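Horndale Robotics Club
Minutes of the summer meeting, August 5, 2018
Held in the back room at Fenham Hall

Chair: Ekua Odoi. Minutes: Iman Bouazza, who was out refilling the coffee when the job was assigned.

1. Previous minutes
Approved after a short debate over whether "heated" was the right word for the wheel discussion. It has been changed to "lengthy."

2. Money
We have $100 left in the parts fund. Three people spoke at once about how to spend it. Ekua reminded everyone that the club still owes for the last box of servos, which brought the talking to a halt. The matter will come back in September, when dues are in.

3. Trulunside Cup
Entry form is filled out except for the team name. Names proposed: six. Names that could be read aloud to a parent: two. The vote was tied and will be held again by email. Anyone who replies to all with a seventh suggestion will be put on cleanup.

The organizers have confirmed that the first round is run in simulation and that teams load their code from home. This was welcomed by everyone who remembers carrying the old rover up the stairs at the last one.

4. Rover
Still in the closet. The left track has been found. It was on the rover.

5. Gaber (simulated two-arm project)
Most of the evening went here. Gaber is our entry for the sorting round, and for newer members, it's called that because the folder was already called that.

The arm motion is in decent shape. Iman reported that the reach planner now takes nearly half the time it did in spring, mainly thanks to deleting a delay loop that Iman also wrote. The grasp code is another story. There are currently three versions of it, each kept by a different person, and each described by its keeper as the main one. Agreed: one version, in the shared folder, by the next meeting. Ekua will choose if we can't.

The table layout was reviewed on the projector. We are keeping the red bar in the blue tray and the bowl on the other side of the table, with a hand coming in from each side.

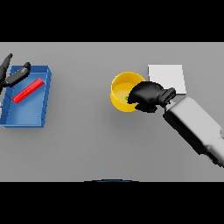
There was also a long exchange on whether both arms should be allowed to move at once. For: it looks good and the clock is running. Against: the collision checker, which has opinions. It was decided that the arms will take turns until somebody can show a full run with no warnings in the log. Turning off the log does not count, and the minutes will say so because it was asked.

Colors stay as they are. A motion to repaint everything in club maroon failed for lack of a second.

6. Other business
The door code has changed. It will not be written in the minutes this time.

Whoever borrowed the good keyboard, please bring it back. The spare has no working letter E, and Ekua would like to be able to log in under her own name.

Actions
Ekua: team name vote, entry form, call about the servo bill.
Iman: merge the grasp code, write down how to start Gaber on a clean laptop.
Everyone: dues.

Next meeting in September, same room, assuming the code works.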